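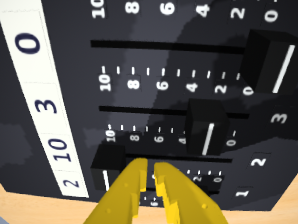 A lighting cue sheet is the bit of paper that tells whoever's on the lights what to change, when to change it and how long to take over it. I've written them for plays, a couple of dance nights and one very long school musical, and my method hasn't changed much: find the moments, name them, give every light a level, then try the whole lot out with people on stage. The levels are the bit that scares beginners, but they're only numbers. Most sliders you'll meet have a scale printed beside them, 0 to 10 or the same thing running down from 10 to 0, and a stripe on the knob to line up with it. Put a strip of targets next to the sliders (0, 3, 10, 2, in numerals big enough to read at a glance) and your operator can set a whole look without asking you what "a bit dimmer" means.

Before you touch a light, read the script

Read it once for fun. Then go through it again with a soft pencil and mark every spot where the light might change: somebody opens the curtains, a storm rolls in, the end of a scene, a lamp gets switched on. Don't decide anything yet. When I did Mikari at the Galano last January I had pencil marks on nearly every page, and plenty of them got rubbed out after a cuppa with our director, Viera Krajčí. She wanted the whole first act to feel like one long hot arvo, so all my lovely little sunset changes went in the bin. Fair enough too, it looked heaps better!

Have that chat early. Ask what time of day it is, where the audience should be looking, and which scene changes they want to see happen in full view.

Draw up the page

I rule mine by hand, but a spreadsheet is fine if you print it large. My columns go:

Cue number
Script page
The line or action that sets it off
What changes, by channel and level
Fade time in seconds
Notes

Write the trigger as exactly as you can. "Door slams" is good. "When she gets upset" is going to be a different moment every night, and your operator will be sitting up there in the dark trying to guess. If it's a spoken line, write the last few words of it and underline the very last one.

Leave gaps in your numbering, or use 7A and 7B when something gets squeezed in later. Something always gets squeezed in later.
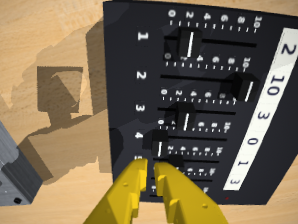
Page last changed: June 2024

Number your channels first

Do this before you write a single level down. Every slider gets a number, and the number on the desk has to match the number on the sheet. Then make yourself a key on the back: channel 1 front wash, channel 2 the warm side, and so on. I also write what each light is for in plain words ("kitchen table", "moon"), which saves a lot of squinting at the plan when you're tired.

Pick your fade times

Say the change out loud and count along. A light switch on stage is a zero count, snap, done. I like 3 seconds for an ordinary end of scene, and 11 for the slow dawn in Mikari, which felt like an eternity in the box and just right from the seats. If you're not sure, go a touch slower and fix it at the tech run.

Doing the tech run

Go cue to cue. That means the actors jump from just before one change to just after it and skip everything in between. Warn them, because it's boring and they'll want snacks. Sit in the middle of the seats with your sheet and a pencil, and call the changes up to your operator. Faces first: if you can't see eyes from the back row, bring the front wash up before you fiddle with anything pretty.

Write every change down straight away. I once trusted my memory at Skillach and spent the dress rehearsal with a murky blue breakfast scene.

Afterwards, copy the sheet out clean, put the date of the run in the corner and bin the old one. Two versions floating round the box is asking for trouble. Slip the new one into plastic sleeves, and if your box is pitch black get a little clip lamp with a blue gel over it. Mine came from Vasilakis and it's been dropped down the ladder more times than I'd like to admit.

300 shares
7 comments

Search this site: Type and press enter

Related how-tos
Making a props table people will use
Cutting gel without wasting half the sheet
How to call a show over headsets
Painting a backdrop on a very small floor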